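Brana Stone and Glass Polish, 18 oz. spray
Reviewed Sep 28, 2021

I bought the Brana polish in May after the bottle of Ghauri I had been using for years ran out and the hardware store stopped carrying it. It cost $7 and came with a small cloth that I threw away after one use. The cloth sheds lint. The polish itself is better than I expected for the price.

The bottle says to spray from a foot away and wipe in straight lines. I found it works better to spray the cloth and leave the surface alone, especially near wood trim, where the overspray leaves dull spots. A folded cotton T-shirt did the best job. Paper towels left streaks on everything I tried.
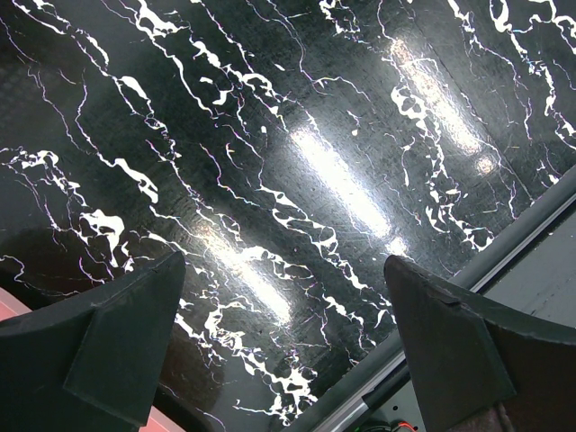 Dark surfaces are the real test for any polish. On my bathroom mirror and the white windowsill, I could not tell Brana from Ghauri. On dark ones the difference shows up as a haze when the light comes in low. A glossy black top with white marbling is about the hardest thing to judge, as a faint streak can pass for part of the pattern until you look at it from the side. Brana left a light haze on the first pass and needed a second wipe with a dry part of the cloth.

The smell is strong for the first few minutes, something like lemon and rubbing alcohol. Open a window. The trigger also drips if you set the bottle down hard — mine left a ring on the shelf under the sink.

I have gone through 3 bottles since then and would buy it again for mirrors and counters. I would not use it on unsealed stone, and the label says the same in very small print.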